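이사 온 지 한 달이 다 되어 가는데 이제야 집 정리 이야기를 좀 적어 봅니다. 좀 길어질 것 같아서 타래로 이어 쓸게요. 차 한 잔 들고 천천히 읽어 주세요.

저는 원래 물건을 잘 못 버리는 사람이에요. 언젠가 쓰겠지, 누가 준 건데, 하면서 이고 지고 살다가 이번에 집이 작아지면서 처음으로 마음을 단단히 먹었답니다. 방이 하나 줄었는데 상자는 그대로니 어쩌겠어요.

제일 먼저 손댄 건 부엌이었어요. 부엌은 추억이 덜 묻어 있어서 시작하기 좋다고 마야가 그랬거든요(Maya Hakim, 제 오랜 룸메이트였고 지금은 옆 동네 살아요). 그런데 웬걸, 찻잔 하나 꺼내 들고 한참을 앉아 있었네요. 이가 나간 건데도 그 잔으로 마시던 겨울 아침이 자꾸 생각나서요.

결국 그 찻잔은 남겼습니다. 창가에 두고 작은 다육이를 심었어요. 물 빠질 구멍이 없어서 물은 아주 조금씩만 주고 있는데, 아직까지는 통통하니 잘 버텨 주네요. 기특해라!

그다음이 옷이었는데 이건 정말 힘들었어요. 살 빼면 입을 옷, 살찌면 입을 옷, 경조사용 옷, 페인트칠할 때 입을 옷... 페인트칠은 평생 두 번 해 봤는데 그 옷이 다섯 벌이나 되더라고요.

옷 정리는 하루에 다 하려고 하지 마세요. 저는 저녁마다 서랍 하나씩만 했어요. 라디오 틀어 놓고, 서랍 하나 비우고, 닦고, 다시 넣고. 그러고 나면 딱 잠이 잘 올 만큼 피곤해져요. 서랍 하나라고 얕봤다가 양말 짝 맞추느라 자정을 넘긴 날도 있긴 했습니다.
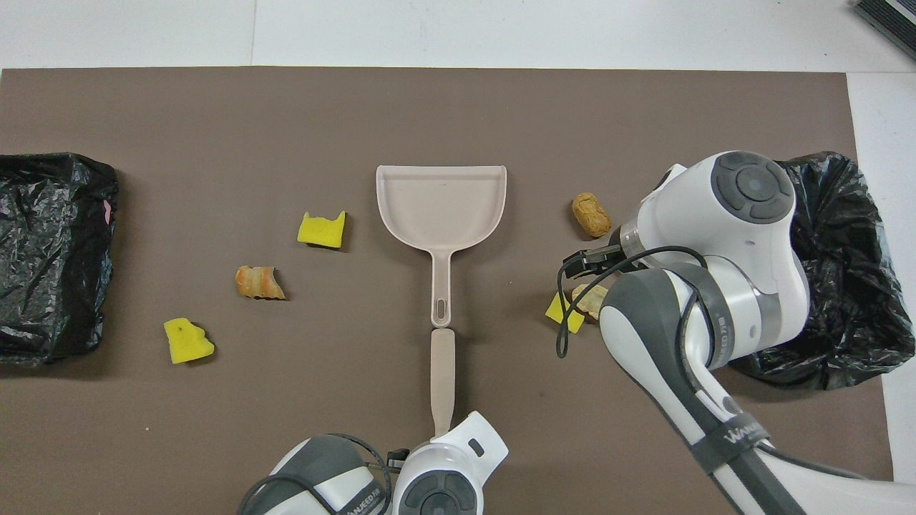 책은 아직 손도 못 댔어요. 상자로 16개인데, 첫 상자를 열자마자 대학 때 읽던 소설이 나와서 그 자리에서 절반을 읽어 버렸지 뭐예요. 밑줄 그은 데를 다시 보니 그때의 제가 왜 거기에 밑줄을 그었는지 하나도 모르겠고, 정작 지금 좋은 문장은 다 깨끗하더라고요. 그래서 연필로 새로 그었어요.

책장은 동네 중고 가구점 Vurard에서 보고 왔어요. 키가 좀 낮은 걸로 골랐는데, 위에 화분도 올리고 편지함도 올리고 싶어서요. 주인분이 수요일 오후에 가져다주신다고 했으니 그때까지는 상자들을 의자 삼아 지내야지요. 의외로 앉을 만해요, 소설 상자가 사전 상자보다 조금 더 편하고요.

편지 이야기가 나왔으니 말인데, 편지는 한 장도 안 버렸습니다. 이건 처음부터 안 버리기로 정해 놨어요. Zawadi Odera가 10년 전에 보내 준 엽서도 그대로 있더라고요. 자와디, 혹시 이거 보고 있으면 너 그때 글씨 진짜 예뻤어. 지금은 왜 그래?

나눔도 꽤 했어요. 냄비 세트랑 안 쓰는 스탠드는 갓 독립한 Godfrey Mwaipopo한테 갔고, 담요는 깨끗이 빨아서 동물 쉼터 Petside에 가져다 드렸어요. 담요는 늘 모자란다고 하시니 집에 남는 거 있으신 분들은 전화 먼저 해 보시고 들고 가 보세요. 솜이불은 안 받으시는 곳이 많으니까 그것도 꼭 여쭤보시고요.

이렇게 적다 보니 다 끝낸 사람 같은데 아직 베란다가 남았어요. 베란다는... 음, 문을 닫아 두었습니다. 날이 이렇게 더운데 거기 나가서 상자를 뜯는 건 사람이 할 일이 아니에요. 10월쯤 선선해지면 하려고요. 엄마는 그 말을 들으시고 전화기 너머로 한참 웃으셨어요.

아, 그리고 많이들 물어보셔서 적어요. 버리고 나서 후회한 물건 있냐고요. 딱 하나 있어요. 귤 담아 두던 납작한 대바구니요. 멀쩡했는데 놓을 자리가 없다고 아래층 분께 드렸거든요. 그런데 지난주에 인사드리러 갔더니 거기에 마늘을 예쁘게 담아 두셨더라고요. 돌려 달라는 말은 못 하고 마늘만 한 줌 얻어 왔어요.

그 마늘로 어제 파스타를 해 먹었고 아주 맛있었습니다. 책장 오면 또 이어서 쓸게요. 다들 더위 조심하시고, 댓글로 각자 못 버리는 물건 하나씩만 알려 주세요. 저 그런 이야기 읽는 거 정말 좋아해요!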